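Section 2: Sorting the blocks and filling the tray

Welcome back, and well done for getting the Sikari table up on its foot. Now comes the part most families look forward to, which is getting the blocks out and finding them a home. Take your time with it. The Plendach soft block set has no right or wrong order, and a child who wants to stop and squeeze each one should be allowed to.

1. Pick a bright patch of floor. Daylight makes it much easier to tell the greens apart, and the see-through colors are at their prettiest with the sun on them.

2. Set the slatted wood tray down next to you and tip the blocks out gently beside it. The rubber ones can take a tumble, but the fabric cube has stitched seams and we'd ask you to lift that one out by hand.

3. Look over the faces of the rubber blocks. Some have raised numerals inside a square border, like the 6 on the bright blue one, and others have a fainter relief that is easier to find with a thumb than with your eyes. Let small hands go looking for them, and put like colors side by side if that helps (mint and lime are the two that get mixed up most).

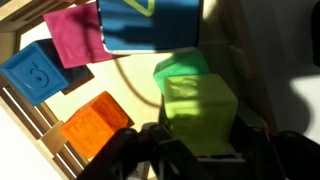
4. Wipe each block with a barely damp cloth and leave it on a towel for 33 minutes before it goes in the tray. The fabric cube should only be dabbed.

Note: Please don't put any of the blocks in the dishwasher. Sunil Hettiarachchi, who looks after our returns desk at Weerakoon, would be very grateful.

5. Carry the tray to the table with both hands and set it down toward the middle of the round top. It can sit at an angle, whichever way your child likes to reach in. Put the blocks back a few at a time and leave some bare wood showing between them, so little fingers can get around the sides. Patterned cubes can go in with the plain colors or stand on the tabletop by themselves.

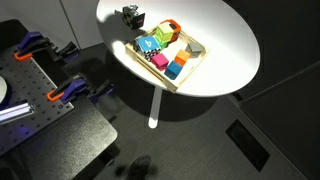

6. Give the table a light push at the rim. If it rocks, go back to Section 1 and tighten the post by 2 more turns.

Caution: The table is for play only. Never let a child sit or climb on it.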